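February

Virgilio Cabrera sells secondhand jewelry through Onport, and most of his sorting gets done on a table at home. He keeps 140 pieces in stock and lists the small ones first.

"Bracelets go flat, never in a pile," he said. "You spend an hour on knots otherwise." 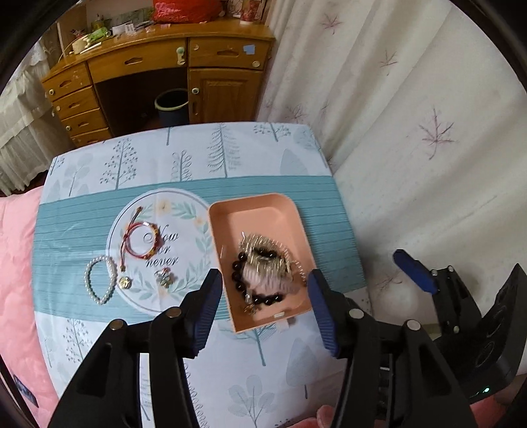

Dana Whitlow
Staff writer, Prindside

A red string bracelet, a pearl one and a couple of small charms were out on the cloth, which has "Now or never" printed in a white circle. The tray is pink.

"My sister bought the cloth in Savville," Cabrera said. "I wanted plain."

He says red string sells fastest. Pearls take longer, and buyers ask more questions about them. Single charms he would happily stop selling.

"People lose them and want the same one back. I don't have it."

Contact Prindside | Copyright Prindside | Back to top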